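Imelda Bañez
March

Bench Practice, Unit 4: Storing and Labeling Small Parts

These notes cover how parts are stored in the teaching shop at Flollcombe. They assume you have read the Unit 3 handout on bench power and grounding.

4.1 Drawer layout

The main cabinet has 243 drawers. Resistors and capacitors take up the top rows, sorted by value, lowest at the left. Connectors and fasteners go in the deeper drawers at the bottom. Values above 1 megohm share one drawer and stay in their original bags.

Do not sort by project. Yulan Pan tried this with the Karno boards, and 154 parts had to be re-tested and put back by value when the boards were scrapped.

4.2 Labels

Each label carries the value, the tolerance, the package and the drawer number, in that order. Use the label printer. Handwritten labels are allowed for one week. If the part has a date code, write it on the bag and leave it off the drawer.

4.3 The stock list

The stock list is a plain spreadsheet with over 1,300 lines. Record a withdrawal when you take ten or more of a part. Smaller amounts are corrected at the yearly count. Drawer 167 holds unsorted returns and is never counted.

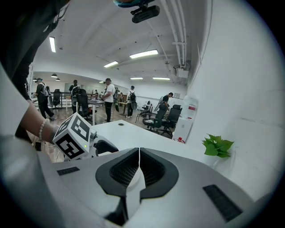
Hand-held grippers with printed marker patterns.

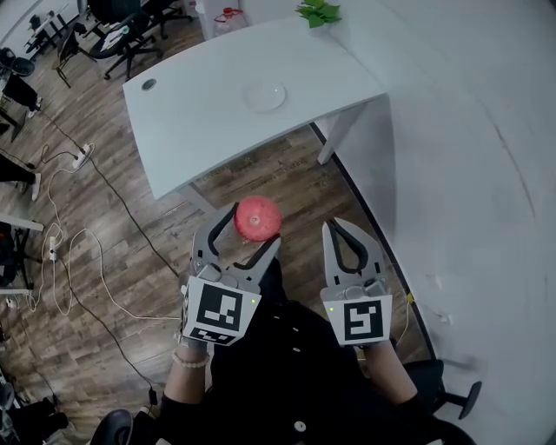

4.4 Moisture-sensitive parts

Parts marked level 3 or higher stay in sealed bags with a fresh desiccant pack and a humidity card. Write the time of opening on the bag. If the card shows that the limit has been passed, bake the parts according to the maker's data sheet before soldering. Plastic reels often cannot take the full baking temperature, so move the parts to a metal tray first.

For Unit 5, bring the Duan meter and your own leads.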